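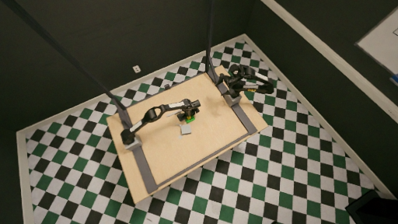
Two arms on one tabletop, mocked up on the computer, with the left one at work on a small green-topped piece.

Planning a two-arm bench for the home workshop: what to price first

I love this stage of a project. Nothing is bolted down, every idea is still a good one, and a change of mind costs you an evening at the keyboard! If you're thinking about a pair of small robot arms for light sorting and part handling, these are the tips I wish I'd had before I opened my first shopping cart.

Build it on screen before you spend. A simulated bench lets you slide the mounts around as much as you like. I set mine at opposite corners of the board, and I'd have placed them much closer together if I'd gone by gut feeling.

Leave room past the edge of the table. People measure the tabletop and forget that a folded arm can hang well out over the floor. Mark that space with painter's tape and walk past it for a week. If your hip keeps finding the tape, move the bench now.

Price the table as its own line. A flat panel with a metal rail around it is a lovely base, and it's easy to spend the whole budget on arms and then try to clamp them to a wobbly old desk. I put aside $298 for panel, rail and mounts, and used nearly all of it.

Get quotes on the same list of stuff. I asked Niltwood and Stavo for two arms with grippers, cables and power supplies. The first Niltwood quote looked like a bargain until I spotted that the grippers were extra (read the small print, always). With everything in, Stavo came to $1,583 for the pair and that's the one I'm saving for.

Buy one arm first if money is tight. You'll learn so much from it! Just drill for both mounts on day one, while the panel is bare and flat on the sawhorses.

Keep a pot for small things. Spare gripper fingers, cable ties, a power strip with a switch you can reach, a box of little blocks to practice on. I set aside $100 and it's the happiest money in the budget - you get to open a package every couple of weeks.

Plan your poles early. Uprights beside the mounts are handy for lights or cables, but they take up space the arms may want to swing through. Put them in your drawing at full height and run the arms through their biggest moves.

Pick a dull first job. Mine will be lifting small parts and setting them in a tray, over and over. Tuvico sells sorting trays in packs of 23, an odd number, but they stack nicely and the lids fit.

Write down what you'll skip. My list has a fancy stand, a second screen and a carrying case on it. I'll look at it again in February, once the bench is up and I know what I miss.

Last updated Wednesday, November 27, 2024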